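Home | Courses | Handouts | Library | Contact

Textile Care and Finishing: Notes on Hems and Edges
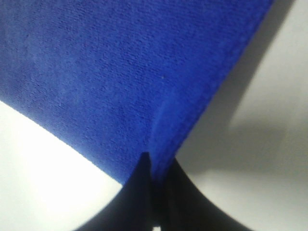
Handout 46, page 2

A hem encloses the raw edge of a cloth and keeps it from fraying. Students should know the single-fold hem, suited to felted and knit goods, and the double-fold hem, required for most wovens.

Brushed fabrics are pressed from the wrong side, over a spare piece of the same cloth, so that the nap is not flattened. Pins are placed at right angles to the fold.

Samples for the Makell unit are due in August. Each must be labeled with the course number, 773, and left at the Ondgate workroom.

Shares 2 | Comments 0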